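Fallik Garment Care, Lolcombe
Folding area inspection - monthly checklist
Date: 11 September 2026
Inspected by: Njoroge Urio
Reviewed by: Gitau Urio
Form 737

1. Table surface clean, no snags or raised edges - Pass
Comment: Wiped down before the first batch. Use the Flarkum cleaner only, undiluted.

2. Floor clear around work position - Pass

3. Lint removed from corners and openings - Fail
Comment: Build-up at the back corners. Vacuum at end of shift. Recheck in 2 days.

4. Lighting adequate for dark fabrics - Pass with comment
Comment: Creases in navy and black items are hard to see under the old tube. Replacement ordered from Shirima.

5. Pockets checked before folding - Pass
Comment: No pins, keys or coins in the reject tray.

6. Shorts and other elastic-waist items laid flat before folding - Pass with comment

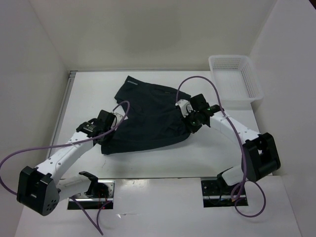

Comment: Spread the item to its full width and smooth the legs before the first fold. Waistband goes to the back of the table. Do not pull on the elastic to remove creases - pull on the leg hems.

7. Stack height no more than 6 items - Pass

8. Finished items off the table before the next batch - Fail
Comment: One stack left from the previous batch. Moved to shelf during inspection.

Open items: 3, 4, 8. Carry forward to next sheet.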